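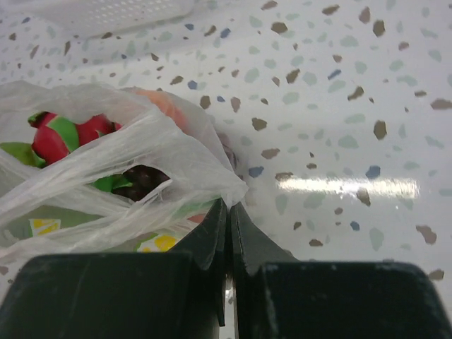

Fig. 7.1 Wrist camera view, produce bag on speckled countertop. Dragon fruit partly under the film.

Chapter 7
Seeing Through Clutter: Perception for Soft Packaging

Chapter 6 left us with a planner that trusts its input. Fine for boxes. Not fine for a bag of fruit.

Look at Fig. 7.1 again. Which pixels are bag? Which are fruit? Where the plastic doubles up it goes milky white, against a counter that is also white, and shiny. The depth map will have holes in it. Colour helps with the magenta skin, helps a lot less with the soft orange shape behind the film near the top. Peach? Mango? A good labeller leaves that one as "unknown, orange" and so should your network.

Then the twist of plastic near the fingertips. For a grasp planner that is the interesting bit. Small, thin, no fixed shape, and no CAD model to match it to.

What we'll build, in order:

7.1 Masks for see-through film
7.2 Labels that admit doubt
7.3 Finding a pinch point on a crumpled edge
7.4 Replanning when the bag moves

Code is in the Jitlow toolkit, same install as Chapter 4. Update it first, the old mask loader wont read the new files. The practice set has 1,321 wrist images, labelled by Sheila Nuttall and Sławomir Makowska at Flanthorpe. Hold back 30 for testing and dont peek at them.

Before you start: you need the hand-eye calibration from Section 4.4. If yours has drifted, redo it now. Errors there look exactly like bad segmentation and you will loose an afternoon chasing the wrong thing.

7.1 Masks for see-through film

Start with the easy case. One layer of plastic, one fruit, plain background. The pixel you measure is a mix of both, film and what lies behind it, so a single label per pixel throws something away. We keep two.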